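Home | Features | Recipes | Contact

The egg round at Dratdale

She has run the village egg round for 20 years, and she still does it on foot. "I did try the van," she told me over a very generous pot of tea, "but you miss everybody's news - and the news is half of it, isn't it?"

July is her favourite month, when the hens are laying well and people linger at their gates.

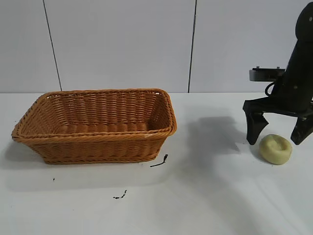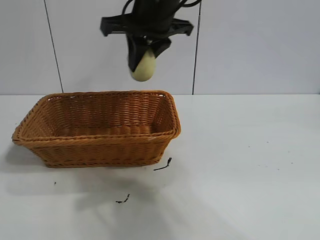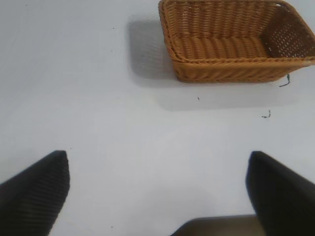 Her mother did 15 houses and never wrote a thing down. "I need my little book," she said, topping up my cup again, "and even then I get the Mizuno Lane lot muddled."

Recent features
Bread day at Botum
The Ovex allotments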